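Dula Daily Fibre – plain psyllium and acacia powder, 200 g pouch

Price: 1,499 Ft
In stock, sent out from our Onov shop
Unflavoured – no sweeteners – suitable for vegetarians and vegans

Dula is the powder we are asked for most often over the counter, usually by people who have already tried one of the flavoured kinds and got tired of everything tasting of sugary lemon. It has two things in it, psyllium husk and acacia fibre, and that's your lot. We have stocked it since we had the old shop by the bridge, and I take it myself most mornings, stirred into a glass of water while the kettle is on and the dog is making up her mind about going out.

Psyllium is the outer husk of a small seed. When it meets water it swells up and turns into a soft gel, and that gel is what helps keep things moving at a steady and comfortable pace. Acacia is a good deal gentler. It dissolves almost completely, has next to no taste, and goes nicely with the psyllium, which on its own can be a bit like drinking wallpaper paste (sorry, but it can). The two are milled fine by Baláž, who also do our oat bran and the linseed, and they have always been very good to us about small orders.

How to take it

Stir one level scoop into a large glass of cold water and drink it straight away, before it thickens. Follow it with a second glass. Please don't skip the second glass! Most of the grumbles we hear about fibre powders come from people who have taken them with a few sips and then wondered why they felt bloated by lunchtime.

If you're new to fibre, start with half a scoop a day and stay at that until your tummy has got used to it. You can go up to 2 scoops a day after that, one in the morning and one in the early evening, but plenty of our customers stay on one and are perfectly happy.

It also goes into porridge, yoghurt, pancake batter and thick soups. In soup, put it in at the end and stir well – it clumps if you tip it into a boiling pan. I have had some success with it in bread, a spoonful to a loaf, which gives a softer crumb and keeps a little longer. 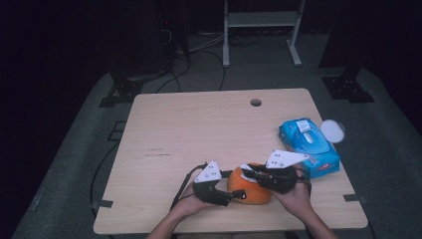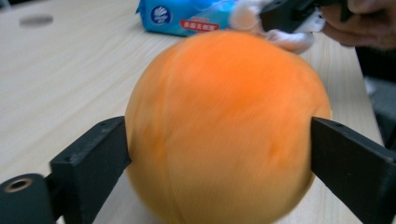
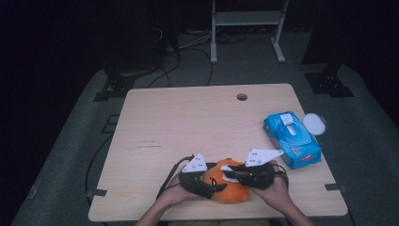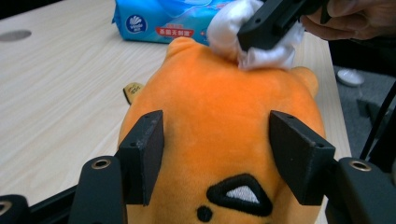 Natália Bednárik wrote to say that she had been taking Dula at breakfast and found it easier to get down than the capsules she used before, though she does wish the scoop weren't always buried at the very bottom of the pouch. She mixes hers into cold apple juice, finds it thickens more slowly that way, and would like to know whether it can be made up the night before.

Thank you, Natália, and I'm afraid the answer is no, or not as a drink anyway. Left overnight it sets to something you could turn out of a mould. In overnight oats it's lovely, though, as long as you add a good splash more milk than the recipe asks for. As for the scoop, I have passed the message on, and in the meantime a level dessertspoon is near enough.

Before you buy

Don't take this powder if you have trouble swallowing, or if you have ever had a narrowing or blockage of the gut. Fibre can slow down the way some medicines are taken up, so leave a good gap between the two and have a word with your pharmacist if you take anything regularly. The same goes if you're pregnant or buying for a child. Any change in your habits that goes on and on, or any bleeding, needs a doctor and not a powder.

Psyllium dust can set off allergies in a few people, so pour it gently and don't put your nose in the bag.

Food supplements shouldn't take the place of a varied diet. I know it says that on everything, but do keep eating your beans.

Ingredients

Psyllium husk powder, acacia fibre. Packed in a place that also handles oats, sesame and nuts.

Keeping it

Somewhere cool and dry with the zip pressed shut. A damp spoon will spoil it quicker than anything. Use within 10 weeks of opening.

Delivery and returns

We post orders in a plain cardboard box with paper padding. Unopened pouches can come back to us for a refund, and if yours arrives split, send us a note and we'll put another in the post. You can also collect from the shop at Onov or from the Kurkel counter, where they keep a few pouches behind the till, so do ask if you don't see it on the shelf.

You might also like

Baláž fine oat bran
Baláž milled linseed
Dula Daily Fibre, refill bag without scoop

Page last checked May 8, 2026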